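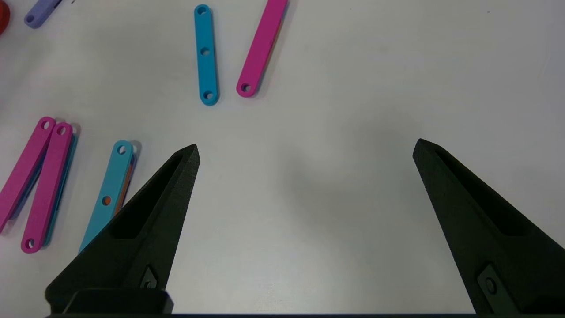

Sunday, 7 a.m., December

Came in early to look at the rye crocks and they are going like mad. Lids were lifting on the two at the back and the smell hits you at the door, sour apple and wet hay, wonderful. Yesterday I was ready to write off the Hirnov flour as dead. Take it back!

Where things stand, for whoever reads this before I'm back:

Crock A, Sarholm rye, coarse. Fed last night at the usual ratio. Doubled and starting to sag in the middle. Use this one first.

Crock B, Hirnov rye, fine. Slow for three feeds, then off it went overnight. Bubbles small and even all the way down the glass. Tastes milder than A, almost milky.

Crock C, half and half. Still my favorite. Sharp but round, if that makes sense to anybody but me.

Weighed 500 g of each flour and sifted it through the fine mesh to see how much bran we're really getting. Sarholm leaves a big fluffy heap, Hirnov hardly any. That would fit with B being slow to wake up, but I'd want to see it again with a fresh bag before I believe it. The bag we have was open for most of the fall and I don't trust the clip.

Water: switched B and C to filtered on the same day I moved them off the window shelf, which was dumb, so I can't say which change did it. Next round I move nothing and change only the water. Somebody please hold me to this.

Baked two loaves from C. The first went in a bit early and split along the side, very tight crumb near the bottom. The second got another hour and a half in the basket and it's the best rye I've had out of that oven — thin crackly crust, no gummy line, and it sliced clean while still a little too fresh to slice. I ate the heel standing up. Most of the rest is wrapped in the blue cloth. Leave me some.

Oven still runs hot on the left. Turned both loaves at halfway and the color came out pretty even.

Read more of the Buduretti booklet over coffee. It has a scalded rye method where you pour boiling water over part of the flour the night before and let it sit until it turns sweet. I've wanted to try this for ages. The instructions are vague on how thick, it just says "like porridge," so I'll start stiff and loosen it.

To do:
Order caraway from Katona, whole, the ground stuff was dusty
Wash and dry the spare crock
Scald tonight, mix around 7 tomorrow morning
New labels, the marker on B has rubbed off again

Fed all three before leaving. B was already pushing up when I put the lid on.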